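Ticket 689 – Grey fleece tops coming out of the wash pilled and stiff at the cuffs
Site: Sinbridge laundry room
Status: Resolved, monitoring
Priority: Low

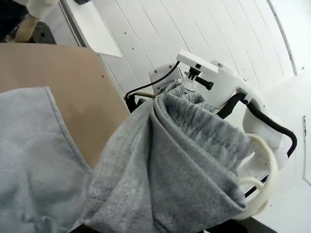 Reported by the Sinbridge front desk on 27th August. Residents' fleece tops are coming back with bobbles across the body and the ribbing gone hard. Complaints cover the grey ones and the blue-grey ones. Cotton items in the same loads are fine. Desk asks whether the dryer is running too hot and whether it should be taken out of use.

Update 1
Asked the desk for the wash program, the detergent and the dryer setting. Also asked whether the tops are going in inside out and what else is in the drum with them.

Reply from desk: program is Mixed 40, powder detergent, dryer on Normal. Tops go in however they come out of the bag. Towels are usually in the same load. Fabric softener is added to everything.

Update 2
Site visit. Checked the dryer first as that was the complaint. Lint filter was about half covered, cleaned it. Ran it empty on Normal and the outlet temperature read 70 degrees at the end of the cycle. That is correct for Normal on this model and fine for towels, but too warm for polyester fleece. The care label on the tops says tumble dry low. No fault with the dryer. Told the desk it can stay in use.

Checked the washer. Drum is smooth, no burrs, door seal in good shape. The detergent drawer had a thick layer of old powder and softener at the back of the softener compartment. Pulled the drawer out and scrubbed it in the sink.

Rinsed one of the stiff cuffs by hand in a bucket of warm water. The water went cloudy and a bit slippery, so there was residue sitting in the ribbing. The cuff was noticeably softer once it had air dried.

Update 3
Suggested changes, agreed with the desk:
Wash fleece on its own, no towels. Most of the bobbles on the tops were white lint, and the towels are white.
Turn tops inside out and do up any zips.
Program changed to Delicates 30 with the extra rinse on.
Liquid detergent, half the usual dose. No softener with fleece.
Dryer on Low, or the rack by the window if there is room.
Clean the lint filter before every load – it was being done once a day.

Printed the list and taped it above the folding bench.

Update 4
Desk ran 3 loads the new way. Cuffs are soft again on all but one top, which has gone back in for a second rinse. No new bobbling that they can see. Old bobbles are still there. Washing won't take those off. Sent over a battery fabric shaver from the Urley store cupboard and asked them to keep it off the ribbing, where it can nick the knit and the elastic.

Desk also asked about the blue-grey tops looking paler than they did. Can't say if that is wear or the lint sitting on the surface. Suggested a lint roller on one of them first and a look at it in daylight.

Update 5
Lint roller helped a little. The desk is happy to leave the colour question there.

Related: ticket 301 (towels shedding, Wirkuvier site). Same white towels, so worth reading together if this comes up again. Left a note on that one.

Leaving this open until the end of September in case the stiffness comes back. Spare key for the laundry room is with the desk.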